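Shop notebook, October
Prendgate wagon, rear suspension noise and cabin trim

Carrying on from the previous page. The wagon is back on the two-post lift for the third time with the same complaint: a dull knock from the right rear at low speed over sharp edges, gone above walking pace. The first two visits replaced the sway bar links and the upper shock mount. Neither changed anything.

Started by repeating the road test with the rear seat folded and the cargo floor out, to take trim noise off the list. Knock still present. Slightly louder, as expected with the insulation gone. Chassis ears clamped to the lower control arm, the subframe near the front bushing, the shock body and the toe link. Strongest signal on the subframe channel, second on the control arm, almost nothing on the shock. Swapped the subframe and shock clamps and ran it again in case a channel was weak. Same result.

On the lift, suspension hanging, the front subframe bushing looks fine. With a pole jack under the arm and the spring loaded to ride height it does not. A pry bar between the subframe and the body moves it far enough to show a split in the rubber on the inboard side, and the inner sleeve contacts the outer shell at the end of travel. The left side moves less and shows no split. Both prior inspections were done at full droop, and the notes say so. Going forward, subframe bushings get checked at ride height. I have added the line to the inspection sheet.

Subframe bolts: previous paint marks were still aligned, so they had not backed off. Breakaway torque felt even side to side. I did not log a number, the digital wrench was out with Uliana on the Trorkari.

Bushings ordered as a pair. The supplier lists two hardnesses under one part number with a suffix. We want the softer. The stiffer one went into an earlier car of the same model and the owner came back with differential whine that had not been there before. If the box arrives without a suffix on the label, check the color dot on the outer shell before pressing it in.

Pressing notes, for whoever does it if I am out:

Mark the orientation of the voids on the subframe before pushing the old one out. The voids go fore and aft. The casting has a small notch but it does not line up with anything useful.

Use the cup from the Shokri kit, the larger of the 2. The smaller one catches the lip and will distort the shell.

Soap solution only. No grease, no penetrating oil.

Do not final-torque with the arms hanging. Load to ride height first, then tighten the arm bolts.

Mileage interval. The owner asked how long the new bushings should last. No good answer. The service history shows the rear was lowered on shorter springs for an unknown period and then put back to stock, and the old bushings may have spent that time preloaded in the wrong position. I told him to bring it in after 3,000 miles for a check at ride height and an alignment readout, no charge for the check.

Alignment before disassembly, for reference: rear toe on the right is at the edge of the allowed band, left is mid-band, camber is close enough on both sides. Thrust angle slightly off to the right. All of that fits with the subframe sitting crooked on a bad bushing, so no adjustments until the new ones are in. Last time someone set toe on this car to correct for it, going by the cam bolt positions.
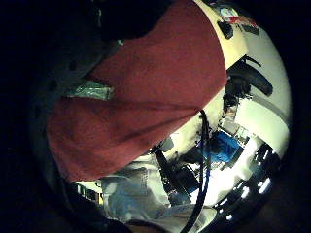
Second item on the same work order is a rattle in the right rear door that the owner thinks is part of the knock. It is separate. It follows bass from the door speaker and can be produced with the car parked. Panel off: one clip missing and the lock rod guide has lost its foam sleeve. Replaced the clip from the drawer, wrapped the rod. Tone sweep with the phone plugged in, worst frequency before was in the low range, nothing audible after. Left the panel on with all screws in but the trim caps off until the final road test.

Third item, battery drain. Measured 47 milliamps after the modules went to sleep, steady. Acceptable on this car with the aftermarket tracker fitted. The sleep takes longer than it should, more than 2,000 seconds on the meter log, and it resets if the tailgate latch is touched. Suspect the latch switch but the battery itself tested weak, so that goes in first and then we repeat the measurement. Hood latch closed with a screwdriver during the test or the numbers are meaningless.

Uliana Fedoruk has the Plutarov press booked for the morning, wheel bearing on the Trorkari. I will take it after lunch — the bushings will not be here before then anyway.

Open points:

Confirm suffix on bushing order.
Recheck left rear shock mount nut, replaced on visit two, not marked.
Digital wrench back in its case with a charged battery.
Tailgate latch switch, price and availability only, do not order yet.
Call the owner once the subframe is back up and before alignment.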